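Wamell W3 Bench Degassing Wand: Review

Reviewed by Efren Cruzado
2025-08-29

Gas porosity is the most common complaint we get back from customers who machine our castings. We pour small runs of aluminium in permanent moulds, mostly LM25 and a bit of LM6, and for years we degassed with tablets pushed under the surface with a plunger. It works up to a point. It also smokes, leaves dross on the walls of the crucible and depends a great deal on who is holding the plunger.

The Wamell W3 is a hand-guided lance with a small rotor on the end. It takes argon or dry nitrogen from a normal bottle regulator and is meant for crucibles too small to justify a full rotary unit on a column. We bought ours through Barredo, who also supply our die coat, and paid the list price of 914 pounds plus VAT. It has been on the shop floor since the spring.

What comes with it

The box holds the motor head, the graphite shaft and rotor, a steel bracket that hooks over the rim of the furnace, a length of gas hose and one spare rotor. There is no regulator and no flow meter. You need both, and a cheap flow meter is false economy because the whole process depends on keeping the flow low enough that the surface does not break.

The manual is short and clear on the important parts. Preheat the shaft over the melt before it goes in. Start the gas before the rotor touches metal. Keep the gas on until the rotor is out again. We cracked a shaft in the first week by rushing the preheat, and that was our fault.

Setting up

Fitting the bracket took longer than it should have. The hook is made for a rim with a square edge and ours is rounded, so it rocked. Arnar Gunnlaugsson in our toolroom welded a small foot on it and it has been steady ever since. Anyone with an older tilting furnace should expect to do something similar.

The shaft screws into the motor head with a coarse left-hand thread. Do it up by hand only. The head has a speed dial marked 1 to 10, with no figures in revs per minute anywhere on the body or in the manual. We run at 4 for our usual 100 kg melt. Any higher and a vortex forms, which pulls oxide straight down into the metal and undoes the work.

In use

A normal treatment is 10 minutes, then a skim, then a short rest before the first pour. The tablets took less time, but we often had to go round twice. The air above the furnace is much better. There is still some dross to lift off, and it comes away dry and light, with less good metal trapped in it.

Noise is low. You notice the extraction fan before you notice the motor. The head gets warm on the side facing the melt, and the heat shield could be larger. We have added a second plate.

Leonora Javier, who runs our test bench, checked the results with reduced pressure samples. She took one before treatment and one after, sawed them in half and compared the faces. The untreated samples had the usual spread of round holes. The treated ones were close to solid, with a few pinholes near the top. On humid days in August the difference was smaller, and we went back to a longer treatment and paid more attention to drying the ingot and the returns.

Scrap on one pump cover, a part with a thick boss that always gave trouble, has come down enough that we no longer X-ray every piece. Shrinkage is a separate matter and the wand does nothing for it. If your holes are jagged and sit in the heavy sections, look at feeding and mould temperature first.

Running costs

Rotors are the main cost. The edges round off and the bubbles get coarser, and at that point it is time to change. We are on our third. Shafts last longer if they are kept dry and are not knocked on the furnace lip. Ours hang on a rack by the door of the mess room, well away from the wash-down area. 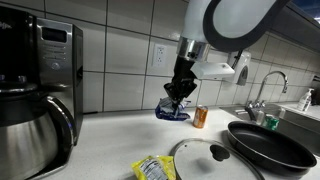 Compared with the others

We had a loan of the Clirby lance for a fortnight before buying. It is lighter and costs less, but it has no rotor, only a porous plug at the tip. The bubbles are bigger and the treatment takes longer. For a crucible under 30 kg I would still consider it.

The Trullomum unit is at the other end. It stands on its own column, lowers itself into the melt and keeps to a timer. Mark Anthony Agbayani used one at his last foundry and liked it. It needs floor space we do not have, and for three furnaces of our size it would sit idle most of the day.

Faults so far

The speed dial has no lock and is easily moved by a glove. The hose connection on the head faces backwards, so the hose droops towards the furnace wall unless you tie it up. One of the bracket bolts came loose in the second month - a spring washer cured it. Wamell answered our email about the dial within two days and said a locking collar can be ordered separately. It ought to be in the box.

Who it suits

Small gravity and low pressure shops with crucibles between 50 and 150 kg, and people who already have argon or dry nitrogen on site. If you are still buying tablets by the case, work out what you spend on them in a year before you decide.

Score: 8 out of 10. One mark off for the bracket and one for the dial.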